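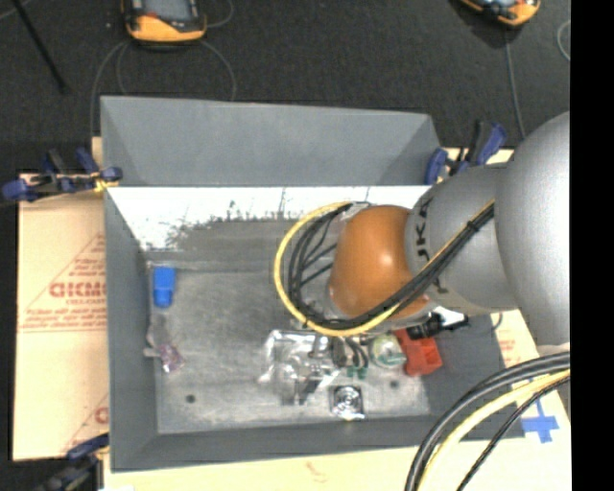
제목: Re: [정리모임] 회색 통 바닥에 남는 잔짐들, 다들 어떻게 하세요?
보낸 곳: 정리모임 메일링 리스트

안녕하세요, 답이 늦어서 죄송해요. 메일은 아침에 읽었는데 답장하려고 앉으니 벌써 밤 10시네요.

> 지난번에 추천해 주신 대로 회색 플라스틱 통을 하나 들였어요.
> 큰 물건은 금방 빠지는데 바닥에 꼭 자잘한 것들이 남아요.
> 비닐봉지에 든 것, 작은 봉지, 짝 잃은 것들이요.
> 그냥 한꺼번에 쏟아 버려도 될까요? 칸막이를 사는 게 나을까요?
> 그리고 통 바닥에 구멍이 있는데 막고 쓰시는지도 궁금합니다.

쏟는 건 저는 말리고 싶어요 ㅎㅎ 저도 예전에 거실 바닥에 확 쏟았다가 소파 밑에서 한 달 동안 뭐가 계속 나왔거든요. 차라리 통에 둔 채로 하나씩 꺼내는 게 마음이 편해요. 제 순서를 말씀드리면, 비닐 포장된 큰 것부터 꺼냅니다. 투명 비닐은 안이 다 보일 것 같아도 불빛이 비치면 하얗게 번들거려서 뭐가 들었는지 영 모르겠더라고요. 은색 같은 게 비치고 거뭇한 게 비치고, 그러다 결국 손에 들고 돌려 봐야 알아요. 꺼낸 김에 봉지에 이름을 써 두면 다음번에 고생을 안 합니다. 저는 Wina 라벨지를 쓰는데 구겨진 비닐에는 잘 안 붙어요. 그럴 땐 그냥 유성펜으로 씁니다.

그다음이 벽 쪽에 붙은 것들이에요. 통 안쪽이 비스듬하면 물건이 벽에 기대 서 있기도 하고 구석에 쏙 들어가 있기도 해서 제일 나중까지 남지요. 파란색처럼 색이 확 튀는 건 그나마 괜찮은데 구겨진 작은 봉지는 정말 잘 놓쳐요. 회색 바닥에 반투명 봉지면 말 다 했죠! 끝만 초록색이고 나머지는 어두운 물건도 마찬가지예요. 초록 부분이 보이면 다행이고, 다른 것 밑에 깔리면 찾을 길이 없습니다.

칸막이는요, 저는 Lultotus에서 나온 걸 사 봤다가 한 계절 쓰고 뺐어요. 칸이 작아서 큰 봉지가 안 들어가고, 결국 칸막이 위에 얹어 놓게 되더라고요 ㅠㅠ 통 크기를 재 보고 사시는 분들은 잘 쓰신다고 하니 이건 취향 같아요. Hisus 쪽 얕은 쟁반을 얹어 쓰신다는 분도 이 리스트에 계셨는데, 혹시 보고 계시면 후기 좀 부탁드려요.

구멍은 저는 안 막아요. 물로 헹굴 때 편하거든요. 다만 나사 같은 건 빠질 수 있으니까 작은 건 꼭 봉지째 넣으시고, 영 신경 쓰이시면 안쪽에 테이프를 한 조각 붙이세요. 아, 그리고 바닥이 긁히고 얼룩덜룩해지는 건 그냥 두셔도 돼요. 저도 처음엔 열심히 문질렀는데 긁힌 자국은 그대로고 제 팔만 아팠습니다. 밝은 회색 얼룩도 마른 수건으로 한 번 훔치고 말아요.

참, 전에 물어보신 Yeoman 뚜껑은 10월에 다시 들어온다고 들었어요. 저는 뚜껑 없이 쓰는 쪽이라 크게 기다리진 않는데, 통을 쌓아 두시려면 있는 게 낫겠죠. 소식 들으면 여기에 다시 올릴게요.

남은 짐 분류하시다가 도저히 정체를 모르겠는 게 나오면 리스트에 올려 주세요. 지난번 플라스틱 고리도 여기서 다 같이 알아냈잖아요 ㅋㅋ

그럼 저는 이만 자러 갑니다. 다들 편안한 밤 되세요.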